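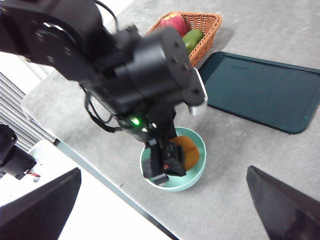

Gripper in the mint-green bowl, grey speckled tabletop

Subject: Re: [hotel-systems] Tremier showing rooms open after a closed night
Date: January 27, 2023

Replying to the list as well as to the original poster, as two other houses wrote to me off-list with what sounds like the same fault.

> We run the Nogueira with the Tremier channel link. On several nights
> in the last month the front desk system has shown a room type at zero
> and the booking sites have gone on selling it. A manual full refresh
> puts it right. Support say all updates were "accepted". We have
> changed the password, restarted the link machine and reduced the
> number of rate plans. No change. Has anyone seen this, and is it
> worth asking for a second link to be set up?

We have seen it at the Rila. I would not ask for a second link. Two links writing to the same room type will each send their own count and the later one wins, whichever that is. You would have the same fault with less chance of tracing it.

The word "accepted" in the support reply needs some care. In the Tremier log it means the message arrived and was well formed. It does not mean the count was applied. There is a second status, written later, which says "processed" or "held", and it is in a different screen (Link, History, Detail, then tick "show follow-up"). The tick box is off by default and goes off again each time you log out. Ask support for the follow-up status of the messages on one of your bad nights. If they only send you the first status again, give them the message number and ask for the line below it.

Our own case, for comparison. We have 61 rooms in four types. The desk system sends a short update for each booking, change or cancellation, and a full refresh of every date at 02:00. The full refresh is cut into blocks of 800 lines. Short updates that arrive while the blocks are being worked through are put to one side and applied at the end. That is sensible enough as a design. The trouble was that one block failed and the link went on waiting for it, so everything put to one side stayed there. When we finally looked, there were 277 short updates on hold, all of them marked "accepted".
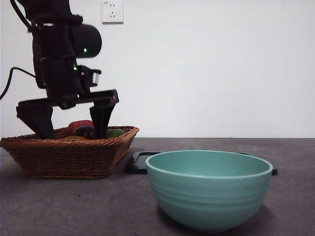 The block failed on account of a rate plan which had been closed at the booking site end but was still mapped at ours. Closing a plan does not remove the mapping. The desk system went on sending a price for it every night, and the receiving end refused the line and, with it, the block. So reducing the number of rate plans, as you have done, may have made matters worse if the old mappings were left in. I would check that before anything else.

The order I would work in:

1. Print the mapping table from the desk system and the plan list from each booking site. Compare by code. The names are no use for this, as ours had three plans all called "Flexible".

2. Remove any mapping that points to a closed plan. Save, then stop and start the link. Saving alone does not reload the table on the version we have.

3. Run a full refresh by hand at a quiet hour and watch the follow-up status until every block says "processed".

4. Look at the held list. If it is still not empty, do not press "release all". Release sends the held updates in the order they came in, and old counts will go out over the fresh ones. Clear the list and run the refresh again.

Point 4 cost us a Saturday's worth of walked guests in April, when somebody on the late shift did press it. Six parties went to other houses in Rustham at our expense. The button has no warning.

On why your manual refresh appears to cure it: a manual refresh starts a new set and drops the one that was waiting. The counts then agree until the next night, when the same block fails at the same line. If your bad nights always begin after the scheduled refresh and never in the afternoon, I would take that as fairly strong evidence you have our fault and no other. If they begin at odd times, look at the clock on the link machine. Updates are stamped by that machine, and if it runs slow a cancellation can carry an earlier time than the booking it cancels. We set ours to take its time from the same source as the desk system and have left it alone.

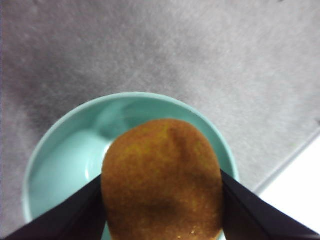
Brown speckled fruit, looks like a kiwi, over the teal bowl

> Also, does anyone keep a room back per type as a buffer? Our owners
> don't like it.

We did, one per type, for as long as the fault was open. I don't keep it on in normal running. A buffer hides the first oversell, so you find out at the second, and by then the log for the first may have been cleared (ours keeps 14 days, yours may differ by contract). It also gives odd results with the smallest type. We have three rooms with a bath and shower on the ground floor, and with one held back they dropped out of searches for stays of two rooms or more, although they were free.

What we do instead is a plain comparison. At 07:00 the night desk prints the next ten days of availability from the desk system and the same ten days from Tremier, and marks any date where the two differ. It takes less than ten minutes. A difference of one on today's date is usually a booking made while the pages were printing. A difference on a date a week away is worth a telephone call.

Two things I have not been able to settle, if anybody has an answer:

— Whether the block size can be changed. The setting is in the manual but greyed out on our screen — support say it is "managed centrally". A smaller block would mean one bad line spoils less.

— Whether minimum-stay rules travel in the same blocks as the counts. I have one night where the count was right and the minimum stay was a day behind. It may be a separate fault, so please don't take it as part of the above.

If the original poster could say which version the Nogueira is on, and whether the bad nights began before or after the rate plans were cut, that would help. I can send our mapping check sheet to anyone who wants it, as a spreadsheet or on paper. Please write off-list for that, as attachments are stripped here.

Front office systems
The Rila, Rustham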